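Bench notes on the Fineck two-arm kit, sold with the Drunholm control software. We have had it since April on loan terms, full price to follow if we keep it. Thread.

What you get: two black arms, a parallel gripper for each, the cabling, and a licence for one workstation. Table and overhead mounting are your problem. The drawing for the mounting plate is correct. The bolt list is not, so measure before ordering.

Test task is toiletries in clear plastic: toothbrushes, toothpaste, small mesh and lattice baskets as destinations. Retail wrapping is a fair test. It shines, it creases, and the outline the software sees is seldom the outline of the thing inside. 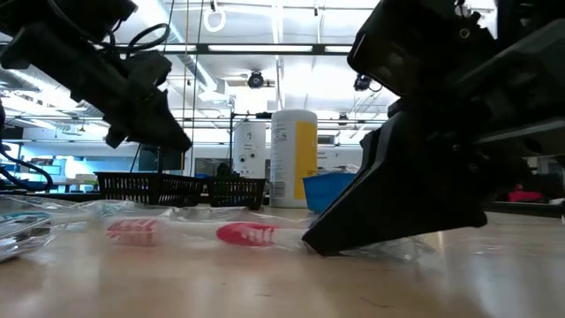 Default grip force is too high for thin film. Drunholm ships it at 26 on its own unitless scale. We run at 5 for wrapped items and go up from there. The manual gives no conversion to newtons and support has not supplied one.

Approach height matters more than force. With a flat item the fingertip needs to meet the table and then slide, and the stock routine treats table contact as a fault. You can switch that off per task. It is under Safety, then Limits, then Surface, and it resets after every update.

Two arms on one flat package: hold with one, lift with the other. The software supports this as a paired move. Setting up the first one took me an afternoon. After that you copy it and change the offsets.

Logged 463 attempts so far, single arm and paired together. Paired moves do better on long blister packs. On tubes there is no difference worth the extra cycle time, so tubes go to whichever arm is nearer.
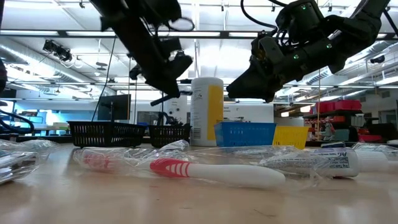
Reach is as stated on the data sheet. The overlap between the arms is smaller than the sales drawing suggests, because the wrist housings need clearance from each other. Put anything both arms must handle in the middle of the table and keep tall items out of it if you can.

Cable routing is the weak point. The supplied loop at the top of the arm is long enough for full rotation and long enough to snag. We added clips. Abreu sell a sleeve that fits, at a silly price for a sleeve.

Compared with the Isik kit we had before: Isik has the better teach pendant and clearer error messages. Fineck is quieter, and the finger change is 4 screws with no recalibration. For mixed small goods I would take the quick finger change.

Software gripes, short list. Log files use local time with no offset. Undo does not cover gripper settings. The simulator ignores cables entirely.

Support answers within a working day and reads the logs you send. Two of my faults were fixed in the next release. The bolt list is still wrong.

Next job is narrower fingers, same items, same force settings. Numbers when I have them.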